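Open day at Lalus: notes for my talk

Right, hello everyone. Start with thank yous (Nermina Petek for the invite, Eluned Gethin for driving us all the way to Stultusmont and back). Then straight in. Ask who's seen a robot arm close up before, wait for hands.

My first surprise was how homely it all was! I'd expected car doors and sparks, and what I got was crockery. Plate, cup, fork with a pink handle, even a copy of The Outsiders, all laid out on a green mat with an arm on either side.

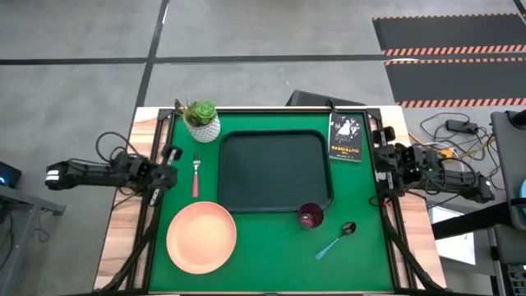 Page last changed: Jan 27, 2020

Let people look for a bit. Point out the tray in the middle. Younes Shehata gave us the tour and he was lovely with the daft questions, mine included (I asked if they do the washing up). Entry was free, 60 places, and they had 176 people asking for one, so do sign up early if they run it again in September.

Next bit is about the room. It's big and bright, ducts and pipes all over the ceiling, and people just get on with their work at the benches while you wander about. I could have stood there all afternoon – Hinata Tanabe had to come and fetch me for tea.
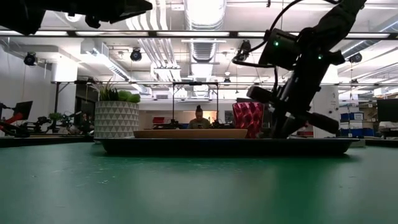

One of the arms over the tray, next to the red vase.

Slow down here. Say the thing about soft stuff: a cup keeps its shape, but a plastic bag goes wherever it fancies, and I'd never given that a moment's thought until I saw a gripper with one pinched in its fingers. Tell the story of me trying it at home with barbecue tongs. Pause for laugh (hopefully).
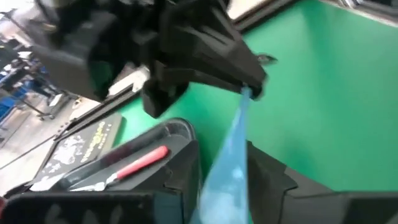 Questions from the floor

Leave 33 minutes, they're a talkative lot. If anyone asks about prices, I don't know, pass them on to Daiane Bragança. Sign-up sheet is by the door, pens in my bag.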